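Hukura council opens second round of Warm Homes repair grants

Jan 26, 2022

Homeowners in Hukura can now apply for the second round of the town's Warm Homes repair grants, which pay part of the cost of heating, plumbing and wiring work in older houses.

The council has set aside money for 300 grants this year. The first round closed in August with 346 applications, of which 303 met the rules and were paid. Most went on replacement boilers and rewiring, with a smaller number for roofs and guttering.

"We had a good many people come to us after the closing date, and we told them to wait for this round," said Mirjana Vukčević, head of housing at the council. "The form is shorter than it was. If you filled in the old one and were turned down for missing papers, you can send us the papers and we will look at it again."

To qualify, the applicant must own the house and live in it, and the work must not have started before the grant is approved. Houses in the Angelovski quarter, left out of the first round while the drains were being replaced, are now included.

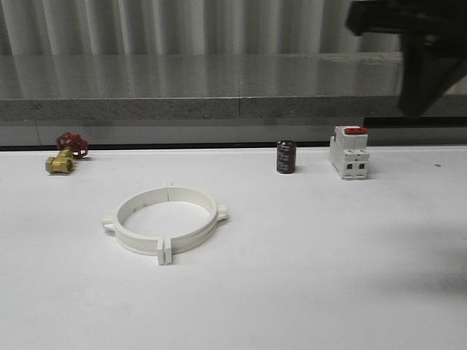
A brass valve, ring clamp, capacitor and two-pole circuit breaker.

Two quotes are needed for each job. The council keeps a list of 17 approved firms, among them Claltetti and Eleo, but residents may use any registered tradesperson. Payment is made to the homeowner once an inspector has signed off the work.

Edin Hoxha, who runs the inspection team, said visits would normally be booked within three weeks of the final invoice. "Please keep the invoices and don't let the builder take them away," he said. "Missing invoices held up more payments last year than anything to do with the work itself."

Landlords cannot apply under this scheme. A separate loan for rented property is being drawn up and will go before councillors later in the year.

Forms are available at the town hall front desk and at the library. Staff can help with filling them in on weekday mornings, and no appointment is needed.

Press contact: Biljana Ionescu, communications office, Hukura Town Council
Grant enquiries: Kumaresan Nambiar, housing department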